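March, 7:40 a.m.

Bedding wash trial, continued. Picking up from the last batch, where the cotton covers came out with a grayish cast after the long cycle.

Switched to the Plireck powder at half dose. Water still hard. Kept the drum at the same fill as before so the results can be compared. Second rinse added. Spin at the lower setting, as the high one sets creases that the Nunitz press won't take out in one pass.

Ran 4 covers and 2 plain sheets. Sheets fine. One cover has a pulled thread along the button side, probably there before; noted on the card. Seam shrinkage measured flat after drying: 10 mm on the long edge, nothing worth writing down on the short edge. The Kirosus covers are sold as pre-shrunk, so I want to repeat this with a new one before saying anything.

Drying: line overnight, then a short tumble without heat. The tumble helps the filling more than the cloth. Corners of the duvet clump if it goes back in the cover too soon.

Cream-white duvet on the bed for the look test. 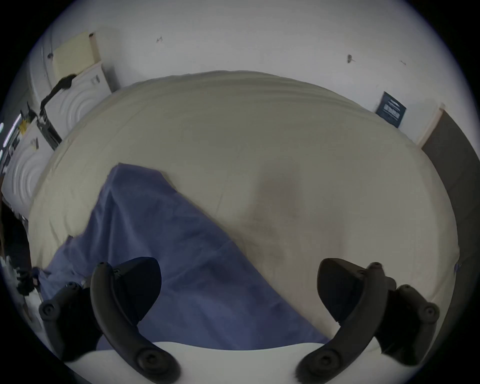
Abubakari read the sheet over lunch and thinks the gray cast is powder residue and that the second rinse did all the work, so the half dose may not matter. Fair point. I changed both at once, which was careless.

Next batch: full dose, two rinses, same fill. Then half dose, one rinse. Need more line clips and a new filter for the inlet hose.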